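The Towel Shelf, and Other Small January Jobs

Posted in January by Elsie McPhee

I have been putting off the airing cupboard since well before Christmas, and I would have gone on putting it off if the door hadn't stopped shutting. It had been getting tighter for weeks. Then one evening, just after seven, I heard a soft sort of slither from the landing and found that half the top shelf had let itself out and was lying on the carpet, with a flannel draped over the cat's water bowl. So that was that. I made a pot of tea, put the radio on and took everything out.

I do mean everything. I laid it along the bed in heaps, and there were things in there I hadn't seen since we moved -- a christening shawl wrapped in tissue, two single valances (we have no single beds), and a tablecloth from my mother-in-law that I've always been too frightened of to use. And towels. So many towels! Jarrah put his head round the door and asked whether we were opening a hotel.

I find towels very hard to part with. They last for ages, and by the time one is really past it you've had it so long that you can remember which bathroom it was bought for. There's a bottle green set from the flat over the bakery, a good bit thinner than it used to be, and a navy one that has turned everything it was ever washed with a faint shade of sky. The navy one I have finally let go. Lindsay Partington takes old towels for the dogs she fosters, and she came by for a bagful and stayed for a slice of lemon cake, so I think we both did well out of it.

What I kept

In the end I kept two bath towels each, the decent hand towels, a small heap for visitors and three very old ones for muddy paws and hair dye. I had a rule in mind when I started, something sensible I'd read in a magazine, but I'd forgotten it by the second heap and just went by feel. If I was pleased to pick it up, it stayed. That's how a rather loud striped beach towel came to be back on the shelf in the middle of winter.

While it was all out I gave the slats a wipe and put down fresh lining paper, and I moved the Flokum baskets from the spare room, where they'd been holding nothing but wrapping paper and one slipper. They fit as though they'd been made for it. Flannels in one, hand towels in the other, and the big ones stacked beside them.

How I fold them now

My friend Ingeborg Egger folds the neatest towels of anyone I know, and I finally asked her to show me. I'd always folded mine in half and half again until they seemed small enough, and then wondered why the pile leaned. She does hers in thirds lengthways, so the raw-looking edges are tucked inside, and then in half, and in half again if it's a big one. The fold faces outwards on the shelf. It sounds like nothing, but you can pull one out without bringing the rest down on your head, and my landing carpet has been clear ever since.

The other thing she told me was to get the towel properly flat before making the first fold. I was forever starting with a corner tucked under or a bit pulled across on the slant, and then trying to put it right halfway through, and you never can. Terry is forgiving in most ways, but it does hold on to whatever shape it was dropped in. Now I use the border as my guide. I find that smooth woven stripe first, get it straight, and let the rest of the towel follow on from there. A peachy, light brown towel like the one here, lying in a lopsided triangle with its border running down the right side and the little white label near the bottom, wants opening right out before you do anything else with it.

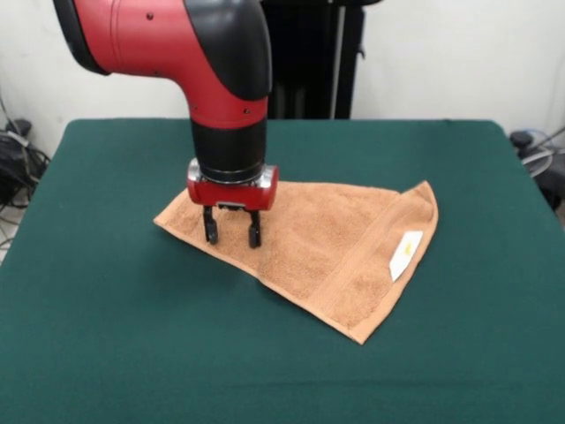

Keeping it up

I'd like to say the cupboard will stay like this, but I've lived with myself a long time. What I have done is move the folding downstairs, onto the kitchen table, instead of trying to do it on the bed with the cat helping. It's a better height for my back, and I can keep an eye on the soup. Jarrah has been doing his own, too -- not in thirds, more of a roll, but they go in the basket and the door shuts.

Next on the list are the sheets, which are a good deal worse. Huia Tautahi swears by keeping each set inside one of its own pillowcases, and I'm going to try that as soon as I've worked out which pillowcases belong to what. If you have a way of folding a fitted sheet that doesn't end in a ball, please do leave it in the comments, and I'll have a go over the weekend.

© Elsie McPhee. Please ask before reposting. | Contact | Back to top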